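Flurnari Student Robotics Forum
Board: Team Projects > Computer Disassembly Task
Topic: Drive removal and the order of steps – comments requested before the March review

Tamsin Kasprzak
Team Lead
Posts: 1,533

Members are asked to comment on the proposed order of steps for the disassembly project. The present draft has the arm take the hard drive and its blue carrier as one piece and place them in the gray fixture. The memory module would follow. The review allows each team five attempts, and the draft must be settled before the written plan goes to the Flultcombe judges.

Boonsong Jaidee
Member
Posts: 65

I do not support the present order. The memory module is the smaller part and requires the finer grip, and the rules award equal credit for each part. I would attempt it first, while the arm calibration is fresh. Has the position of the fixture been agreed? The Pirau drawing places it on the right.

Tamsin Kasprzak
Team Lead

The fixture is on the left. The Pirau drawing is out of date and should not be used. Both views are from the same session.
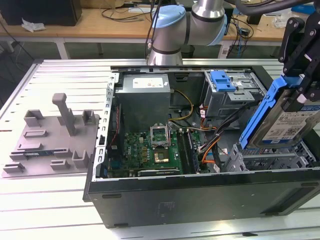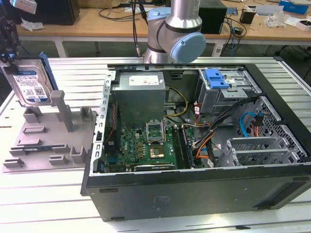
Drive and carrier: in the gripper (first picture); upright at the fixture (second picture).

Cúc Nghiêm
Member

Thank you. I must disagree with Boonsong on the order. The cables run through the middle of the case, and the path to the memory slots should be planned with that in mind. The drive can be approached from the upper side. I would keep the draft as written.

I would also ask that the CPU socket bracket be listed as a keep-clear area. It is standing open in both pictures, and the plan does not mention it.

Boonsong Jaidee
Member

The point about the cables is fair, but a planned path is needed in either case. My objection stands. I have no objection to the keep-clear area.

Natanael Cavalcanti
Faculty Adviser

The order of steps is a matter for the team. I would remind members that the Hodoroagă rule sheet requires a stated reason for the order chosen, and last term's plan lost five points for leaving it out. Please record both views – the one not adopted may go in the appendix.

Tamsin Kasprzak
Team Lead

Noted. The keep-clear area has been added to section two. Boonsong and Cúc are each asked to send me one paragraph by 4 p.m. tomorrow.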